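Kastbridge opens wiring bench at Bunurholm for small electrical repairs and lessons

Bunurholm, 2021-12-05 — Kastbridge announces the opening of its new wiring bench at the Bunurholm workshop. The bench is intended for small electrical work: joining thin wires, sorting connectors, and learning how to keep little parts in good order on the table.

The project started in July, when Kastbridge and the parts shop Bralora agreed to share the costs of one room on the ground floor. Bralora delivers wires, connectors and storage boxes. Kastbridge takes care of the furniture, the lighting and the course program, which carries the name Palacios.

The Palacios program consists of 6 evening lessons. Each group has places for up to 24 participants, and no earlier experience is necessary. In the first lesson the participants learn to strip a wire and to recognize the common types of connectors. Later they work with longer cables and prepare a simple set of connections by themselves. Every participant receives a booklet with drawings and a list of the tools.

Much attention was given to the work surface. A bright mat makes it easier to find a small chip or a short piece of wire, and boxes with lids stand at the back of the table, so the middle remains free for the work.

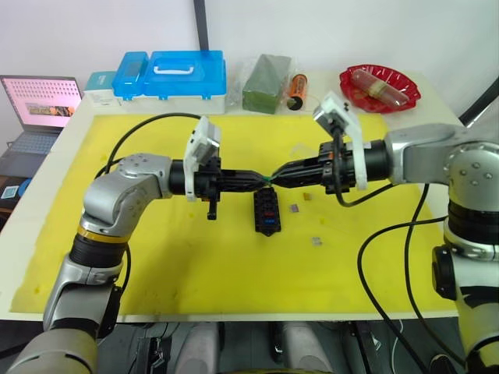
Between the lessons the bench can be reserved by residents who wish to repair something of their own — a lamp, a toy, a radio. One reservation is for two hours. Mains equipment must be unplugged before it is brought into the room, and food should please be kept away from open parts.

The budget for the first year is 3974 euros, including the mats and the first stock of wire. Bralora has also given nearly 100 connectors in different sizes, which will be used for practice and can be taken home after the last lesson.

Registration for the Palacios lessons is open now at the Kastbridge front desk in Bunurholm. Reservations for the bench are accepted at the same desk. Press visits to the workshop are possible by appointment.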